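Amber tumblers, continued

Feb 13, 2022

The October post on pressed glass drew more letters than I expected, most of them asking the same thing: whether the twisted pattern is cut or moulded, and how to clean it. I have kept to the one shape, the tall amber tumbler, wider at the rim than at the foot.

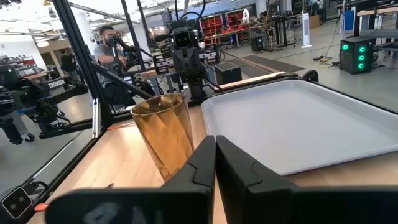
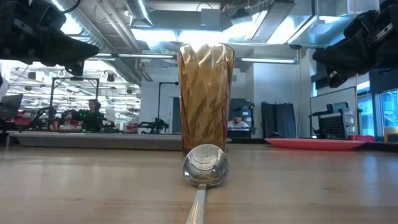 Mine are moulded. The test is to run a thumbnail along the edge of a facet. A cut edge catches the nail; a moulded one lets it slide, and under a x8 loupe the ridge looks slightly melted. Ayane Kinoshita, who has handled more of this stuff than I have, does it by ear and taps the rim with a teaspoon. I can't hear the difference.

Cleaning is dull but worth doing properly. Limescale settles in the low part of each twist and a sponge rides straight over it. My method:

Warm water, one part white vinegar to four, 15 minutes.
Soft toothbrush, worked along the slant and never across it.
Rinse, then stand upright on a plastic tray to drain – upside down traps vapour and leaves a ring.

Iced drinks want a long spoon. A short one knocks the wall halfway up, and that is where two of my chipped ones went, both on the inside.

Sheena Gourlay wrote from Losham to say hers carry the number 3626 under the foot. I have 11 tumblers and not one is marked, so I can't say whether that is a mould number or a shop's stock code. If yours has it, please measure the height and the width at the rim before writing in. Dimensions in millimetres, empty glass, no guesses from photographs.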